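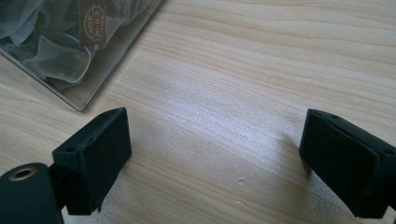 Week 4: Reading a Rental Agreement

Course: Everyday Law for Newcomers
Handout prepared by Maritza Grajales

In the last class we spoke about finding a flat. Now we look at the paper you must sign. A rental agreement is also called a lease. It is a contract between the tenant (you) and the landlord.

Two kinds of lease

A fixed-term lease has an end date. A periodic lease has no end date and it continues from month to month. Please look for this in your copy first, as the rules for leaving are different.

The bond

The bond is money you pay at the beginning. In our practice lease, for the flat in Ellberg Street, the bond is $600. The landlord can ask to keep a part of it for damage or for unpaid rent. Normal wear is another matter. A carpet which became thin after many years of walking is normal wear. A burn from an iron is damage.

The condition report

This report says how each room was when you moved in. Go through it slowly, with the lights on, and write down every mark you find. Keep your own signed copy.
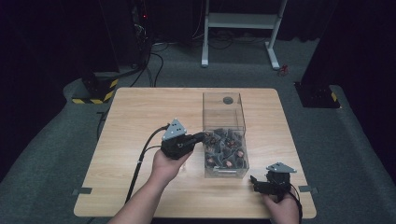
Do-yoon Jeon asked whether a tenant may still add something after the report is given back. In many cases you can write to the agent and ask, but it is safer to finish everything before you return it. Put the request in writing, even when the agent is friendly on the telephone.

Words to learn

arrears: rent that is late
notice: a written message that you or the landlord will end the lease
sublet: to rent your home, or one room of it, to another person

Homework

Read clause 11 of the practice lease and underline the words which tell who must pay for repairs. Then write two questions you would ask the landlord before signing. We will compare them in small groups.

Recent handouts
Week 3: Looking for a Flat
Week 2: Your First Pay Slip
Week 1: Opening a Bank Account
Extra reading: Letters to an Agent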